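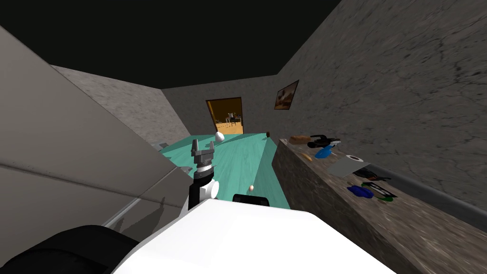 Small pale pink ball on a long teal table

Brundier Match Sliotar, Size 5

Our standard adult hurling ball, used for club league and championship games. Cork core, wound with yarn and covered in two pieces of chrome-tanned leather with raised black rims. The leather is treated to slow down water uptake, so the ball keeps its weight longer on a soft pitch.

Product code: 452
Colour: white or yellow
Sold: singly or in boxes of 12
Club bag: 30 balls with drawstring carrier

Price
Single ball €9.50
Box of 12 €102
Club bag of 30 €268

Choosing a size
Size 5 is for adult and minor hurling. For camogie and for under-14s, order size 4. Younger players starting out usually want the softer first-touch ball, listed under Juvenile.

Care
Wipe off mud after use and let the ball dry at room temperature. Do not leave it on a radiator. Rims will soften with play and the ball can then be moved down to training.

Delivery
Orders placed before noon go out the same working day. Last dispatch before the break is December 23, 2024, and the warehouse reopens in January. Club crests can be printed on orders of two boxes or more; allow an extra week.

Also in this range: Brundier wall ball, Berkine hurley grip, Telusel pitch marker set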